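Quiénes somos

Última actualización: 2021-08-21
Tiempo de lectura: 2 minutos
Imprimir | Enviar por correo electrónico

En Drarkard llevamos muchos años ayudando a cocinas colectivas, obradores y escuelas de hostelería a decidir qué equipos comprar, cuáles alquilar y cuáles dejar para más adelante. Empezamos con hornos y cámaras de frío, que era lo que nos pedían entonces, y poco a poco nuestros clientes fueron preguntando por las máquinas que pesan, dosifican y mezclan. Como no sabíamos contestarles con la seguridad que a nosotros nos gusta, abrimos un taller propio para aprender, y en él seguimos, cada vez más contentos y cada vez con más cables.

Nos gusta recibir a la gente con café y sin prisas. Quien viene por primera vez suele traer una cifra apuntada en un papel y la idea de que el presupuesto de un robot es el precio del brazo. Nos sentamos con esa persona y vamos añadiendo lo demás: la pinza, la mesa, la instalación eléctrica, la formación del personal, los repuestos, las horas de ajuste que siempre se quedan cortas. A veces la cifra sube bastante y la compra se aplaza un año — y tan amigos, porque preferimos un cliente que espera a uno que se arrepiente.

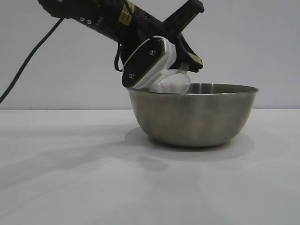
Departamento de Planificación de Equipos · Drarkard

Nuestro departamento lo dirige Vasylyna Kostiuk, que llegó a la casa para llevar las compras y acabó, casi sin darse cuenta, montando el taller entero. Ella insiste en que cada tarea se pruebe con utensilios corrientes antes de pedir nada a medida, y por eso en nuestras mesas se trabaja con cosas tan sencillas como un cazo dosificador de plástico blanco y un bol de acero inoxidable. Una pinza que sujeta bien un mango de serie puede ahorrar una pieza especial, y las piezas especiales, ya se sabe, hay que pagarlas otra vez cuando se rompen.

El plan que entregamos a cada cliente se llama Pemberg, por el nombre de la calle donde tuvimos la primera oficina. Es un documento bastante largo (nos lo han dicho muchas veces, y con cariño) que recoge la tarea que se quiere automatizar, el espacio disponible, el coste de compra, el coste de mantenimiento y el calendario de pagos. Lleva siempre 2 escenarios, uno prudente y otro más ambicioso, para que la dirección pueda compararlos con calma. En el apartado de imprevistos reservamos un 20 % del total. Hay quien se asusta al verlo, pero lo que no se gasta vuelve al año siguiente y siempre encuentra destino.

Hasta hoy hemos preparado 219 planes, unos para obradores familiares y otros para comedores bastante grandes. Trabajamos muy a menudo con el taller Soltani, que nos adapta soportes y mesas, y con la asesoría Seker, que revisa los contratos de alquiler y nos avisa cuando una cuota mensual esconde más de lo que enseña. No cobramos comisión de ningún fabricante. Nuestra tarifa es fija, se acuerda en la primera reunión y figura por escrito en la primera página del plan.

También damos charlas en escuelas, y estas nos hacen una ilusión especial. El alumnado pregunta sin rodeos cuánto cuesta todo, quién limpia la pinza y qué pasa el día que la máquina se para, tres preguntas que ojalá oyéramos más en las salas de reuniones. La próxima ronda de visitas al taller será en octubre. Los grupos pueden apuntarse escribiendo a la oficina, con el nombre del centro y una breve idea de lo que les gustaría automatizar.

Si su presupuesto se cierra a final de año, escríbanos con tiempo, por favor — el otoño se nos llena enseguida y nos gusta dedicar a cada plan las tardes que necesita. Traiga sus facturas antiguas, el plano de la cocina aunque esté dibujado a mano y todas las dudas que tenga. El café lo ponemos nosotros.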